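Workshop notebook, Clarnton shed, bench two
March, started writing at 8:45 am with a very large coffee

Right, the left gripper thing. I said I'd write it up properly so whoever picks up the folding work next doesn't lose a whole day to it like I did, so here goes, and apologies in advance for the length.

Short version for people skimming: the left gripper closed when it had been told to stay open, with my hand near it. I'm fine. One pinched fingertip, a bit of swearing, it went in the incident book. The longer version is mostly about a cable and a default setting I should have changed in January.

What we were up to

Garment folding on the padded seat, same as last week. I'd moved off the tea towels (boring, they work) and onto clothes with slippery bits and stiff bits in the same garment, which is where the planner gets silly. Basketball jersey this time, because printed numerals don't bend like the cloth around them and I wanted to see if the grasp picker would keep going for them. It does, by the way! Loves a numeral. That's a separate entry, I'll get to it.

Both arms on, both wrist cameras on, head camera on, logging to the Petersen box. Speed at 45 per cent, which is what we agreed on for anything where a person is reaching in to reset the cloth between tries. I'd like to be very clear that I did have it at 45, because the first thing everyone asked me was whether I'd had it at full speed.

What happened

Run 81 finished with the jersey in a rotten heap, so I hit pause on the screen and leaned in to flatten it out. Pause, I now know in my bones, holds the arms. It doesn't cut power to the grippers. They keep listening for the last thing they were told, and they keep trying to get there.

The left one had been told "open". I had my right hand on the hem of the jersey and my left one sort of resting near the left fingers, which is lazy and I know it. There was a click from the wrist, the little status light went off and came back, and the fingers closed. Not hard, the force limit did its job, but it got the end of my ring finger and held on. I couldn't reach the mushroom button with the hand I had free, not without climbing across the seat. In the end I backdrove the finger by hand, which you can do if you're cross enough.

Then I hit the e-stop, a bit late to be useful, and went and ran my finger under the tap.

Hunting for it

Log first. There's a gap on the left gripper channel of 2633 milliseconds, dead silence, and then it comes back and announces itself as if it's just been switched on. So it lost power and rebooted. And what does the Vurna gripper do when it boots? It homes. And how does it home? By closing all the way until it hits its stop, then opening. We all know that, we watch it do it every single morning, and I'd never once thought of it as something it could do in the middle of the day with somebody's finger in it.

So that's the close explained. The question was why it lost power.

I put the whole thing back more or less how it had been, grippers live, e-stop in my hand this time, and stood well back behind the tape while I nudged both arms around over the jersey in small steps to see if I could get it to drop out again. Right arm reached in, left arm kept low.
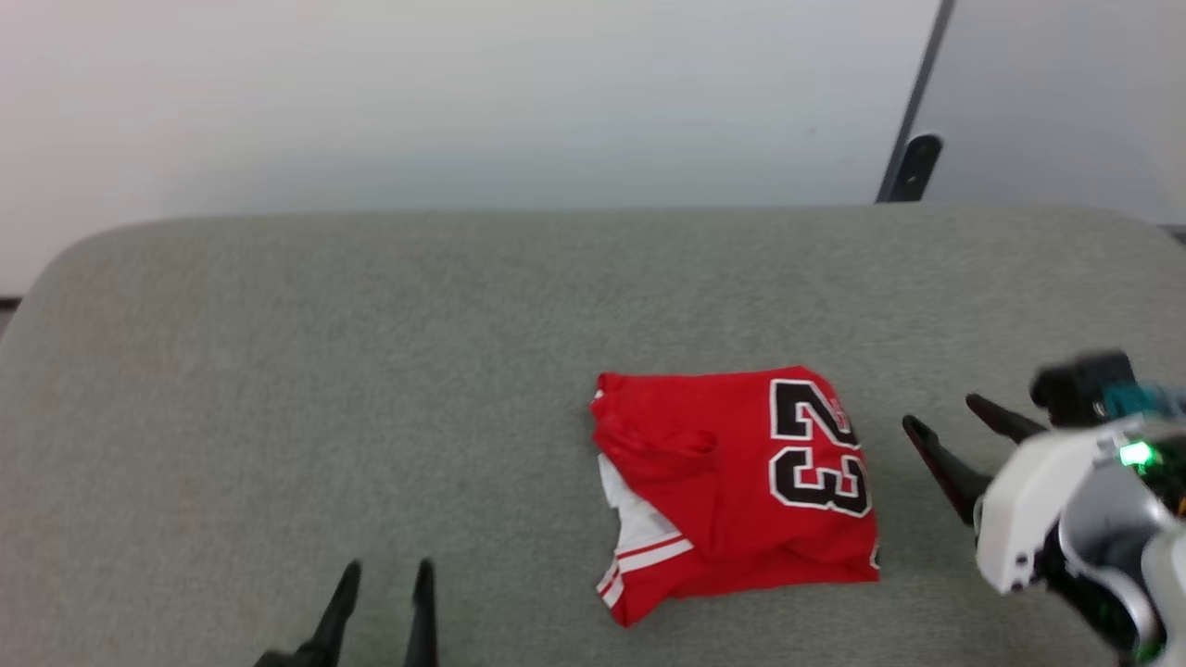
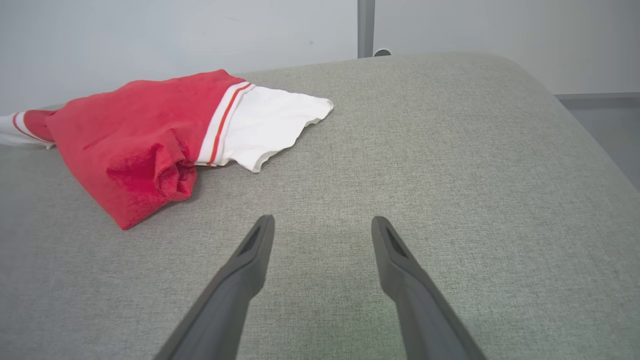
Making it happen on purpose

Took ages. I jogged the left arm through every pose from the run and got nothing, nothing, nothing, and was starting to think I'd have to write "intermittent, cause unknown", which I hate seeing in this book. Then I remembered that when I'd leaned in I'd had my hip against the side of the seat, and the seat had shifted a bit. So I shoved the seat over with the broom handle (long reach, good tool, ten out of ten) and got a click and a reboot straight off.

It was the power lead for the left wrist. It runs down the arm, along the stand and past the back of the seat, and somebody had tidied it up with a cable tie round the stand leg. I'm pretty sure that somebody was me. With the seat in its normal spot there's slack. Push the seat back a few centimetres and it pinches the lead, pulls it tight, and the plug at the wrist end backs out just far enough to lose contact. Let go and it springs back in. The latch on the plug is cracked. You can't see the crack without a torch and you can feel it straight away with a thumbnail.

I got it to fail nine times out of ten shoves after that. On every one of the nine the fingers closed. I stuck a bit of foam tube between them for the last few and it got squashed every time, which was unpleasant to watch.

While I was there I did the right arm as well. That plug is fine, latch is good, no tie on the leg. Shoved the seat every which way and couldn't upset it.

What I've changed

New lead on the left wrist, from the spares drawer. The old one is in the bin with its plug cut off so it can't sneak back into the drawer. (It's happened before. You know who you are, and you might be me.)

Cable tie gone. The lead now goes up and over with a proper loop, clamped at both ends, nowhere near the seat.

Seat is blocked at the back with two offcuts screwed to the floor plate, so leaning on it does nothing.

Homing on boot is switched off for both grippers. They come up limp and sit there until you press the home button on the screen. It's an extra click every morning and I've already heard one groan about it. Tough.

The watchdog on the gripper channels was set at 5000 milliseconds, which is why the gap sailed right through without a peep. I've got it at 1000 for now and it trips the arms and the grippers together. Might be able to go lower, but I had a few false trips when I tried it and I'd rather sort those out than have people turning the thing off.

What I haven't changed and want to

Pause. I really think it should drop gripper power as well, or else be called something else. "Hold" would do. The trouble is that if it drops power while the arm's got a garment up in the air, you lose your grasp and the run's wrecked, and Idthorpe asked for it to work this way in the first place so they could stop and look at grasps. I've sent them a note. No answer yet.

Second e-stop on the left side of the seat. The one we've got is lovely if you're standing where the person who installed it was standing. I've asked for a price on a wired one, and until it turns up the rule is that the pendant goes in your hand before your hand goes in the cell. If you need two hands to reset the cloth, hit the stop first and take the slow restart. It's a minute and a bit. I timed it, grumbling.

Also need to check the other cell for the same tie on the same leg, as I set both of them up in the same afternoon and I'm nothing if not consistent.

Added after lunch, 2:10 pm

Checked the other cell. Same tie, same leg. Latch isn't cracked on that one, but I've rerouted the lead anyway and switched its homing off.

Ran the folding job again on bench two for more than an hour with the new lead, hands out, leaning on the seat whenever I walked past. No dropouts on either gripper channel. The watchdog tripped once when I restarted the logger mid-run, so that's a thing to know: don't restart the logger mid-run.

Finger's a bit purple and typing is annoying. Planner still grabs the numerals. Will start on that tomorrow, probably by turning the jersey inside out to see what it does with the plain side.

To order: wrist leads x 4, the clamps with the rubber insides, foam tube.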